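Support > Robot Cells > Table Cells > Care and Setup FAQ

Search this site Enter keyword or part number Go

Care and Setup of the Small-Parts Table Cell: Frequently Asked Questions

December 13, 2020
By Živko Delić, Equipment Support, Borkotov

The answers on this page apply to the small-parts table cell operated by the Borkotov equipment group. They are intended for staff who have completed the basic safety course and who set up, clean or repair the cell between runs. Questions about programming are handled by the Dilline desk.

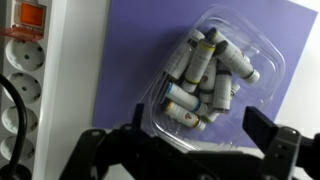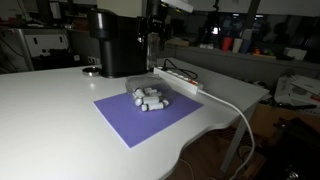
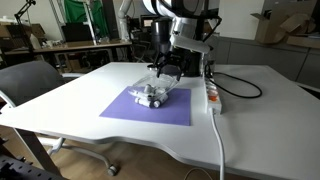 Who may change the setup of the cell?

Any person listed on the cell's access sheet may move the mat, replace parts and clean the fingers. Changes to the arm mount, the wrist camera or the controller settings are limited to equipment support. If you are not certain which group a change belongs to, treat it as the second and contact us first.

How is the mat positioned?

The purple mat marks the pick area. Its position is taught to the arm at setup, and the cell does not search for it afterward. Tape marks on the tabletop show where two of the corners belong. Press the mat flat before use. A mat with a raised corner should be replaced, as the fingers may catch it on the way down. Spare mats are requested under part number 2365.

May I use a mat of a different color?

No. The camera settings were chosen for the present color. White parts on a white tabletop are poorly separated from their background, and a change of mat requires a new calibration.

Which containers are approved?

Clear rigid containers and clear bags are both approved for small parts. They do not share a program. Bags change shape when they are gripped, and the bag program closes the fingers more slowly and approaches from a greater height. Confirm that the correct program is loaded before you place a container on the mat. Containers with cracked rims must be withdrawn.

How often must the gripper fingers be cleaned?

Clean the fingers after every 480 cycles or at the end of the shift, whichever comes first. Use a lint-free cloth dampened with isopropyl alcohol. Solvents stronger than this will harden the pads. Allow the pads to dry fully before the cell is returned to service.

When should the finger pads be replaced?

Replace both pads at 3980 cycles, or earlier if a pad shows a cut, a shiny patch or a lifted edge. Pads are replaced as a pair. A new pad next to a worn one will tilt a smooth-sided container during the lift.

A container tilts when it is lifted. What should I check?

A slight tilt is normal for a light container gripped near one end. If the tilt increases from one cycle to the next, proceed as follows:

1. Stop the cell and release the container by hand.
2. Check both pads for wear and residue.
3. Check the bracket screws for looseness. Do not tighten them with the arm powered.
4. Run the empty-grip routine and compare the closing position with the value on the cell card.
5. If the value differs from the card, leave the cell stopped and file a report.

Most reports we receive are closed at step two.

How should cables be routed?

The power strip belongs to the right of the mat, with its switch within reach of the operator. No cable may cross the mat or pass under it. Leave enough slack in each cable that the strip does not shift if someone brushes against the cord at the table edge. Cords that hang to the floor should be kept clear of chair casters.

Can other equipment be plugged into the same strip?

Only equipment on the approved list for the cell. Heaters, kettles and similar appliances must have their own supply when in use. The load limit is printed on the cell card and was last reviewed in March.

What is the correct order for switching off?

Return the arm to its rest position, end the program, switch off the controller, and then switch off the strip. Do not use the strip to stop a moving arm – the emergency stop is provided for that purpose. After an emergency stop, the cell must be homed before the next run.

The wrist camera picture is blurred or too bright. Is this a fault?

Usually it is not. Wipe the lens with a dry lens cloth and check that no lamp has been moved. Clear plastic reflects strongly, and a small change in lamp angle can hide the edge of a container. If the picture remains poor after 12 test captures, request a lens inspection. The camera must not be loosened on its mount to improve the view, even slightly.

Who supplies spare parts?

Pads and screws are held in local stock. Brackets, cameras and complete gripper assemblies are ordered from Gulyás through equipment support. Parts from the older Drundis cell have the same hole pattern but are thicker, and they must not be fitted here.

How do I report a fault?

Complete the fault form at the cell and state the program name, the cycle count and the type of container in use. Leave the container as it was found if this can be done safely. Reports without a cycle count are returned to the sender.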